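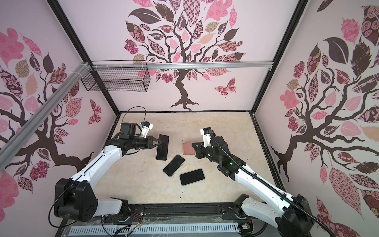 I came out of the February staff meeting at Skevine with a headache and a list of 356 unread emails, and I decided (rather grandly, in the car park) that I was going to stop answering parents after tea. I've been a deputy head for long enough to know better, but somewhere along the way I'd got into the habit of replying at ten at night, and then lying awake wondering if I'd sounded cross.

So I wrote a little note for the newsletter saying that messages sent after six would be read the next school day, and I fretted over the wording for almost 3 days, which is silly for two lines! Then it went out, and the world carried on. The office had a couple of grumbles and one very kind card.

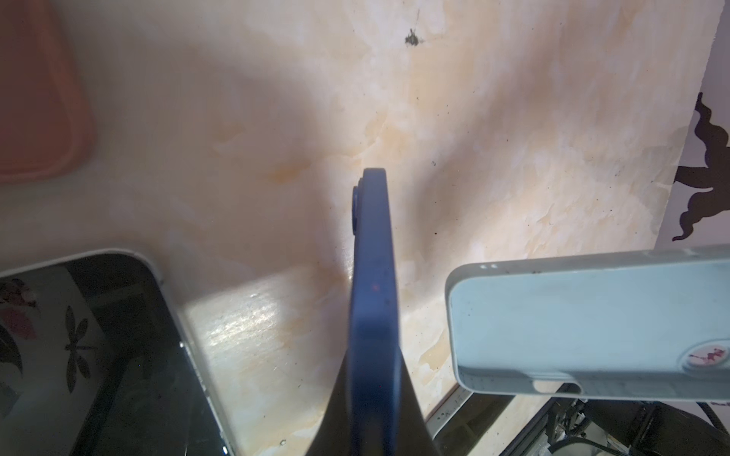 Shakuntala Kashyap wrote to me that she'd tried the same at Brustevon and given in by the second week, as her own teachers kept emailing her at bedtime and she couldn't bear to leave them hanging. I do feel for her. I've now asked our lot to save things for the morning too, and most of them looked relieved, bless them.

I still peek on Sundays, I'll admit, usually while the potatoes are on. But I've read two whole novels since half-term, and I'm taking a third to my sister's at the weekend.

Recent posts
Lunch duty in the rain
What I keep in my desk drawer
Our first 100 days with a new timetable
Saying goodbye to Year 6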